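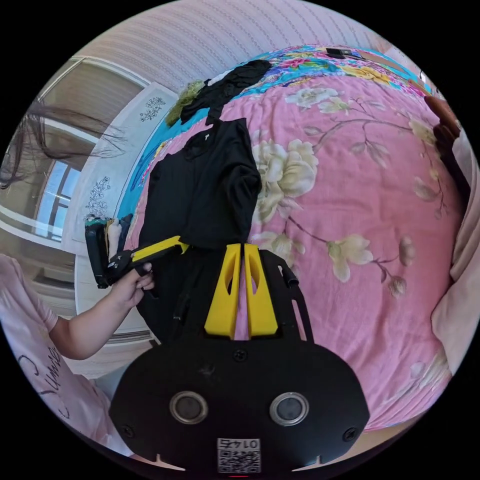 Tyyne Heiskanen told me in the other thread that I should hire the new lawyer first and let her do the firing, and I've been chewing on that all morning, so I'm starting a new post to get more opinions.

Yoga Sembiring
May 12, 2020

Switching lawyers mid-case, who has to hand over what?

Okay, background. I have a contract dispute with a flooring company called Halico (they took the deposit, put down half a floor, and left). I hired a small firm, Didholm, back in December and paid a retainer of $3,085. Since then I've had one phone call, two emails and a bill that shows $1,161 used up, mostly on "review of correspondence." I wrote the correspondence! It's one page!

I'm not mad at them exactly, I just want somebody who calls back. I talked to a lawyer at Lindqvist and liked her a lot, but she wants to see the file before she says yes for sure. So can I just ask for my file now, while Didholm is still technically my lawyer? And do they get to hang on to the rest of the retainer? My agreement is 16 pages long and the part on ending things is one paragraph that I've read so often it's stopped being words.
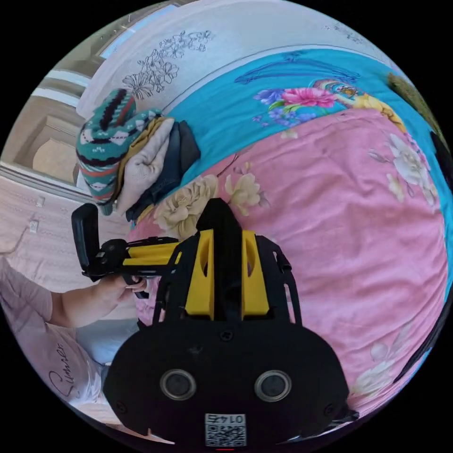 Is there a deadline coming up in the case? The other side has filed something and our response is due in 21 days, which is why I'm getting nervous.

Anyway, I'd love to hear from anyone who's gone through this, especially the awkward email part. I have a draft and it keeps coming out either too sorry or too snippy.

Tyyne Heiskanen

Hi again! I'll expand a bit on what I said. I changed lawyers in the middle of a property line case and did it in the wrong order, meaning I fired the first one on a Thursday-night sort of impulse and then had no lawyer at all while I shopped. Please don't do that with a response due. Ask for the file today. You don't have to fire anybody to ask for it, it's a normal thing for a client to want, and you can keep the email to a couple of lines: please send me a complete copy of my file, electronic is fine, please tell me when to expect it. Leave the feelings out. I put feelings in mine and it took them longer to answer.

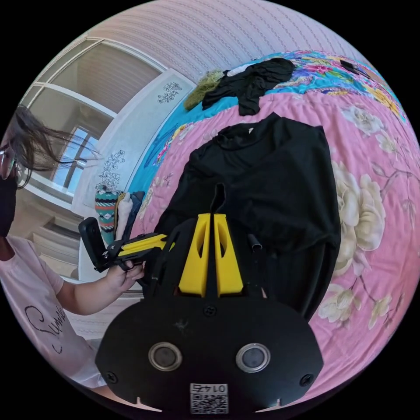 Once Lindqvist has looked it over and said yes in writing, she'll probably have you sign something called a substitution of attorney, and she'll want Didholm to sign it too. Some courts have a form for that, and in some situations a judge has to okay the switch, so ask her how it goes in your county. Until that's filed, Didholm is still on the hook for your response, and I'd tell them you're expecting it to get done. Also ask her right away if she can get an extension, don't wait for the paperwork to settle.

On the money, whatever they haven't earned is normally supposed to come back to you. Ask for a final itemized bill. If your agreement says the fee is "nonrefundable," show that to the new lawyer, since the rules on that are different from state to state.

Esau

just call them. half the time it's the office manager who sends the file anyway. and if they stall, your state bar has a complaint line and most have free fee arbitration or close to it
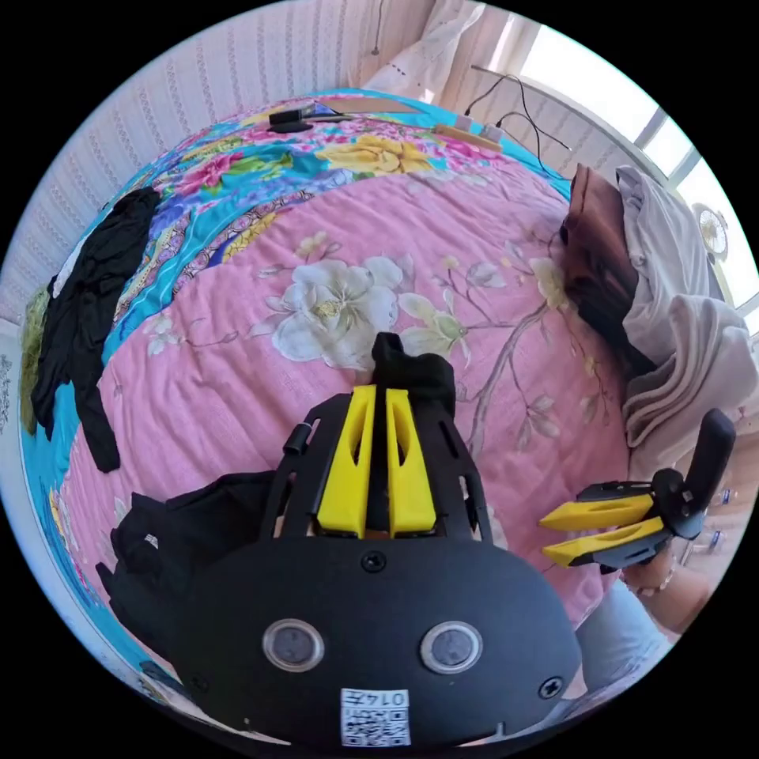
Yoga Sembiring

Thank you both, this helps so much. I sent the two-line version (no feelings, I was very brave) and got a reply from the office that the file is coming as a PDF. They asked if I was "considering other representation" and I said I was reviewing my options, which I hope was the right thing to say?

I also went back to my magic paragraph, and it does say that unearned fees get returned when the agreement ends, but there's a line about "copying costs at the firm's usual rate." Has anyone been charged for a PDF? I'll pay it if it's small, I'd just like to know before I open the bill.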